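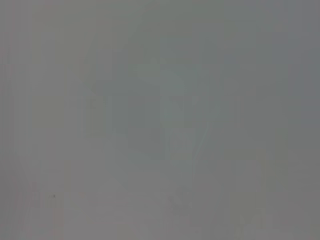 Wrist cam, Monday, low contrast. Pale upright shape near the middle, dark speck lower left.

Ran the Durell pose estimator on the wrist stream again. 3,013 frames in the log, 348 dropped by the contrast gate before they reached the planner. Kenji wants the gate looser. I left it alone and made the controller hold its last good pose for 90 ms, then stop.

Local histogram equalization is in on a branch, not merged. Feature count still jumps between runs.

To do: check whether the speck stays at the same pixel. Ask Tamsin for the 3 older Coveck logs.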